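Reviews > Laptops > Interviews

Nimal Gamage has owned the same laptop for two years and he'd like you to do the same. He runs a little repair bench in Plimham, and I rang him to ask about the Farquharson Givero, the 13-inch notebook half my readers keep emailing me about.

"The battery's held in with screws," he told me, sounding delighted. "Screws! I could've cried."

I asked if it was worth $1,120. He laughed (a bit too long, I thought) and said he'd wait for a sale. 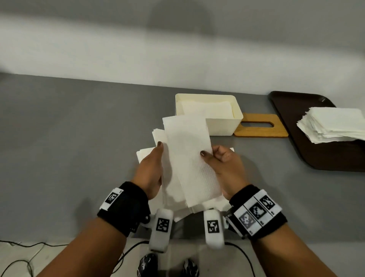
He paid $848 for his, refurbished, from a shop over in Cikthorpe. "The keyboard's lovely, the speakers are rubbish, and the screen could be brighter outdoors. I can live with that."

What about the soldered memory, though? That's my favourite gripe, and he didn't defend it. "Buy the bigger one up front, mate. You can't add more later."

We got onto chargers after that and I lost most of an hour. He reckons any decent USB-C one will do. I'm still carrying three.
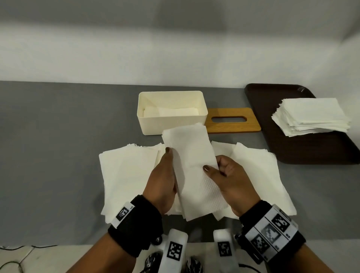 Box and napkins on the table, with the lid alongside.

27 shares | 2 comments

Related
Do you need a touchscreen?
Budget notebooks for uni
Cleaning a sticky keyboard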